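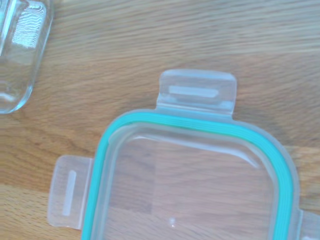 Lid and glass container on the table, December.

Dec 18, 2019

In February I started to go to a sitting meditation group in Jelldale. I had tried before to sit alone at home, with a book, and it never lasted longer than a week. The group meets in the old school building, on the upper floor, and usually 8 people come. I was the only one who did not own a cushion.

The evening has always the same order. First we walk slowly in a circle, then we sit for 20 minutes, then there is a short reading, and then we sit again. The second sitting is for me much harder than the first. My left foot goes to sleep and I begin to plan my shopping. The teacher says that planning the shopping is also a thought like the others, and one should let it pass. I try, but the shopping comes back.

In autumn I went for the first time on a silent retreat, five days in a house near Clarumeck. I was afraid of the silence, but it was easy for me. In a foreign language it is quite restful when you are not expected to say something clever at breakfast. What I found difficult was the evening chanting. The text was on a sheet, the tune was known to everybody else, and I was always half a line behind. On the third evening I stopped reading and only hummed the low note. After this I liked it very much.

The house lies 400 metres above the village and in the mornings there was fog in the valley. We did the walking practice outside, on the gravel - very loud, if you are trying to be quiet.

Since I am home I sit every morning before work. Not long, and on some days badly. I bought a small bell from Jallum, but the sound is too sharp for the early hour, so I have gone back to the timer in the kitchen. Perhaps I will give the bell to the group.

One question I still have is about the breath. In the book I own, you should count it up to ten. In Jelldale they say not to count, only to follow. I have done both and I get lost in both, but with the counting I notice it sooner. If somebody reading has practised longer than me, please write how you do it.

The next retreat is in February and I have put my name on the list.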